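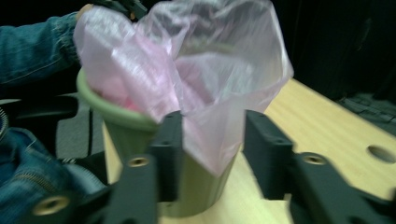 Kwame Ansah wrote in to ask why his bin bags always slide down into the bin by Wednesday, and whether he should just give up and buy the expensive ones. No, Kwame! Keep your money. I used cheap thin bags in every small bin in my house for years and most of the slipping went away once I changed how I put them in.

Print this page | E-mail this to a friend

First, get the size right. Run a piece of string around the outside of the rim, then lay the bag flat and measure across the opening. Double that number and it should be a little bigger than your string. If it's a lot bigger you'll have slack to deal with (more on that in a minute), and if it's smaller, well, it'll split.

Shake the bag open before it goes anywhere near the bin. Push the bottom down with your fist until it touches the base, then fold a good hand's width over the rim, all the way around.

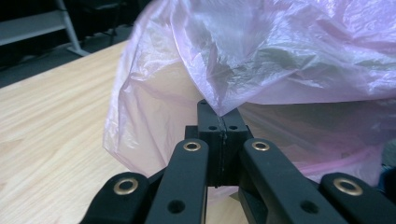

Now for the slack. Gather the extra at one side, twist it twice and tuck the twist back under the folded edge. You can knot it instead, but I find a knot is a pain to undo when the bag's full and you want every inch for tying up.

The other big problem is trapped air. Slide two fingers down between the bag and the wall of the bin and press the bag against the inside with your other hand, and you'll hear it puff out. My friend Fiifi drilled a small hole near the bottom of his kitchen bin, which works great, but don't do that anywhere you toss tea bags.

I keep 2 spare bags folded flat underneath the one I'm using. Saves a trip to the closet!

Search this site Go

Contact | Copyright Duso Home Notes | Back to top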